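How to read an ad treatment before you sign off on it

Most of the treatments I get sent are mood boards with a budget stapled to the back. They are nice to look at and they tell you very little about the thirty seconds you are paying for. If you work on the client side, or you're a junior producer who just got handed three of them, this is the way I go through the pile. It isn't the only way and it won't save a bad brief.

Before you start: print the treatment, or at least get it out of the presentation software. Moving GIFs make everything look directed.

Step 1. Skip to the script

Ignore the opening letter. Every director has "wanted to work with this brand for years." Find the shot-by-shot script and read it straight through with a pen. If there isn't one, stop and ask for one. "We'll find it on the day" means you will be paying a crew while somebody finds it.

Step 2. Cross out the reference stills

Put a line through every still taken from another film. I did this last year with a treatment for Horkeck, a regional furniture chain. It ran 13 pages and once the borrowed pictures were gone I had two paragraphs and a map of the location. The director, Florin Avram, took it better than I expected and sent back something shorter that you could shoot.

Ask of each reference: is it there for the light, the casting, the lens or the pace? If the answer is "the feeling," leave it crossed out.

Step 3. Look for the product

Mark every shot the product is in, and write next to it what the product is doing. You want verbs. "Sits," "glows" and "is revealed" don't count for much.
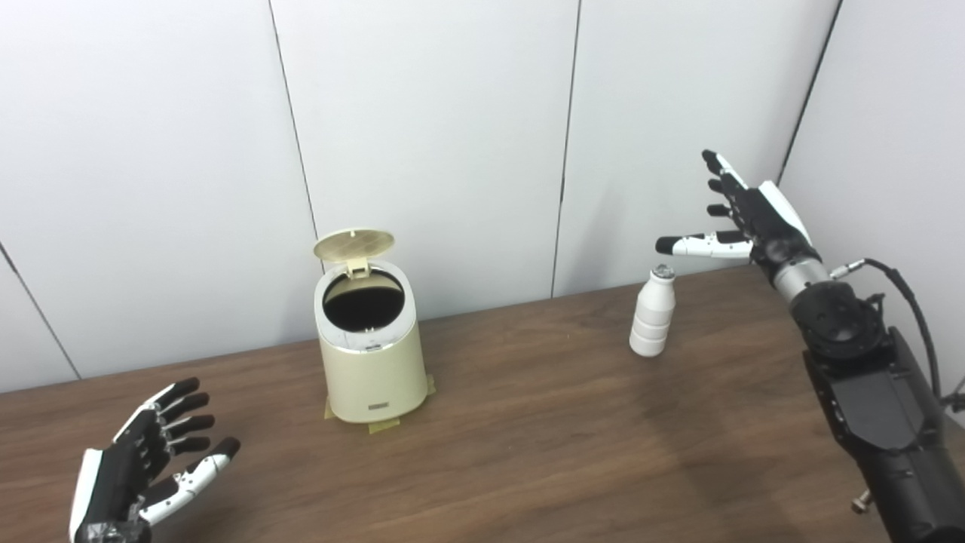 A packshot deserves its own page in the treatment and rarely gets one. Ask what surface the product stands on, what is behind it and who is lighting it. Vague words hide here. "Clean, minimal set" can mean a seamless white sweep, or it can mean a wood-grain tabletop against off-white panels with dark seams running down between them, and those seams will be in your end frame behind the logo unless somebody plans for them. Same goes for a soft sheen on the table. Some people love it, some will want it gone in post, and post is where your contingency goes to die. Get it settled in writing.

Step 4. Test the music claim

Treatments love to name a famous track. Ask for the license quote. If there's no quote, mute the idea in your head and see whether the film still works. On the Ryu job it didn't, and we had been arguing over casting for a week before anyone tried.

Step 5. Count the setups

Go back to the script and number each time the camera or the lights have to move. Then ask for the schedule. The one for Nastska had 12 setups in a single day with two children and a location change at lunch. Danai Spanos, who was line producing, wrote "no" across the top and she was right. We shot 11 and dropped the drone.

Step 6. Read the last page for exclusions

Look for the list of what the quote doesn't cover. Usual suspects: retouching, subtitles, cutdowns for social, overtime, storage of the rushes. If the treatment promises a vertical version, check that someone has priced it. A crop of the wide version is a different thing and should cost less.

What about awards?

Some treatments close with the director's trophies. I don't read that part. It tells you what a jury liked, with another client's script and another client's money. Ask to see the last thing they shot at your budget. If they go quiet, ask again.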